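How to Record a Live Band Rehearsal with Two Microphones

A lot of bands think they need a studio day before they can hear what they sound like. You can get a clear, usable recording of a full band with two microphones, a small interface and an hour of setup. It won't replace an album session, but it will tell you which songs are ready and which parts are getting in each other's way. It can also make a decent demo to send to a venue.

I recorded my own band this way for most of a year at Hillilden, a rehearsal building with rooms that vary a lot from one to the next. The steps below assume drums, bass, one or two guitars and a singer going through a small PA.

What you need

Two matching condenser microphones, preferably small ones with a cardioid pattern
Two tall stands with boom arms
A two-channel audio interface with phantom power
A laptop with any recording program
Closed headphones
A tape measure and some gaffer tape

I use a Drelix interface I bought secondhand. Anything with two clean preamps will do the job. If your microphones didn't come as a pair, use two of the same model and don't worry about it.

Step 1: Set up the band first

Put the drums where they sound best, usually with the drummer's back to the longest wall. Walk around while the drummer plays a simple beat and listen for the spot where the kick drum disappears or turns to mud. Don't put the microphones there.

Set the guitar amps on either side of the drums and raise them on chairs or crates so the speakers point at ear level. The bass amp can stay on the floor. Turn it down from where the bass player wants it, then turn it down once more.

Place the PA speakers so they face the microphones from behind the band's line. The singer stands facing the band, to the rear of the microphones. Ring out the PA before anyone plays. If you get a nasal honk, try a small cut near 900 Hz.

Step 2: Look up

Ceilings matter more than people expect. A low, flat, hard ceiling throws the cymbals straight back down into the microphones, and the whole recording turns harsh. An uneven surface, with beams or deep panels, breaks some of that up.

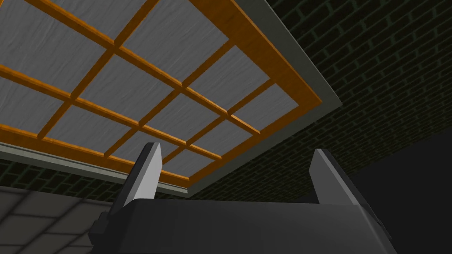

Crossed beams over flat gray panels.

Clap your hands once under the spot where you plan to put the stands. If you hear a fast metallic flutter, move a few feet and clap again. A thick blanket hung on the nearest bare wall helps. So does a rug under the drums, which you should have anyway to keep the kick from sliding.

With a low ceiling, keep the microphones well away from it. Chest height is fine.

Step 3: Place the microphones

Start with both microphones on stands in front of the drum kit, seven feet back and five feet off the floor. Space them three feet apart and point each one straight ahead. Measure from each microphone to the center of the snare and make the two distances equal. If they are off by more than an inch or two, the snare will lean to one side.

Mark the feet of the stands with tape. Somebody will kick one before the night is over.

If the room sounds bad, switch to an X-Y setup. Put the two capsules together, one above the other, at a right angle. You lose some width, but the sound is tighter and it folds down to mono with no trouble.

Step 4: Set your levels

Turn phantom power on with the headphones off. Have the whole band play the loudest part of the loudest song, all the way through. Players hold back during a level check, so set the gain a little lower than seems right. Peaks should land between -12 and -10 dB. Record at 24 bits and you'll have plenty of room underneath.

Step 5: Record one song and listen

Play one song, then stop and listen to it on the headphones. Fix balance problems by moving things.

Drums too loud: move the microphones back and bring the amps forward.
Vocals buried: raise the PA a little or move one speaker closer.
Guitar only on one side: turn the amp in toward the center.
Everything far away and washy: move the microphones closer by a foot at a time.

Change one thing, record another minute and listen again. We usually needed 20 minutes of this in a new room and almost none in a room we knew.

Step 6: Record the set

Hit record and leave it running. Call out the title before each song so you can find it later. Leave a few seconds of silence after the last cymbal dies out – guitar players especially like to start noodling right over it.

Step 7: Clean it up

Pan the two tracks hard left and hard right. Put a high-pass filter on both, somewhere between 30 and 40 Hz. If the low end is still thick, take off 2 dB at 80 Hz before you try anything more drastic. A light compressor across both channels, at a low ratio with a slow attack, will hold things together. Keep the settings the same on both sides.

Cut the songs apart, label them with the title and take number, and export a WAV of each. Make MP3s from those for the band to listen to in the car.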